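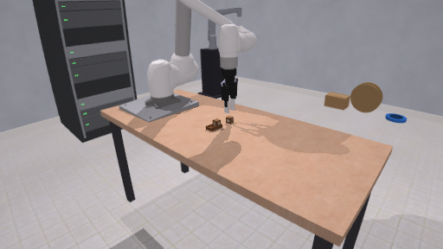
Pellora Bench, stock scene, gripper over the blocks

Pellora Bench is a simulated workcell for people who need a robot arm to learn something and would sooner not buy the arm first. You drive, it records, and your policy gets a pile of examples to copy, including your bad habits.

What's in the licence

One arm with a parallel gripper, one table, one small block task. Recording runs from a gamepad, a keyboard or a Kotgate hand controller. The keyboard works the way eating soup with a fork works, but it's there.
Each episode is saved with joint angles, gripper state, camera views and your success or fail tag. You can trim the long pause at the start where the operator is looking for the right button.
Exports to plain folders or the Wellex format. Version 5 files still open. Version 4 files need the converter, and the converter needs patience.

Starting poses
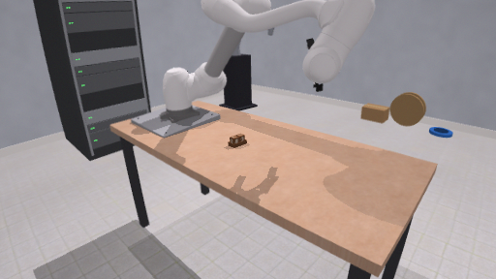

A learner that has only ever seen the arm begin in one spot will fall to bits when it begins in another. Pellora Bench ships with 21 starting poses, and the randomizer picks among them unless you tell it to behave. Some are frankly unhelpful, with the wrist hanging out past the end of the table and the little brown piece sitting well away from it on the wood. Keep those in. The long reach back is dull to drive, but it's the sort of travel your policy will otherwise make up for itself.

How many demos?

For the block task we suggest around 60 good ones and a handful of recoveries, where you miss, back off and try again. Please don't delete every miss. A data set with no fumbles in it teaches the arm that fumbling is impossible, and then it fumbles.

Lighting, block position and camera angle can each be varied per episode. Arm shadows are rendered too, and can be switched off if your vision model has started chasing them. 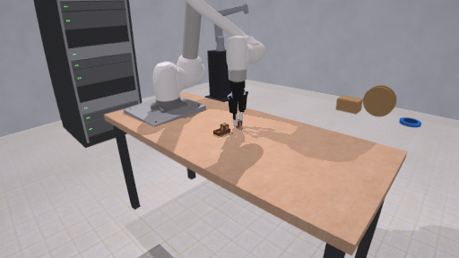 Siiri Peltonen wrote to us in November that her second operator's demos trained better than her own, though his were slower, and asked whether we could add a per-operator filter so she could stop taking it personally. It's in the current build, under Episodes. She has asked for a way to hide the names as well.

Page updated January 13, 2020. Licence questions go to Shewit Wolde.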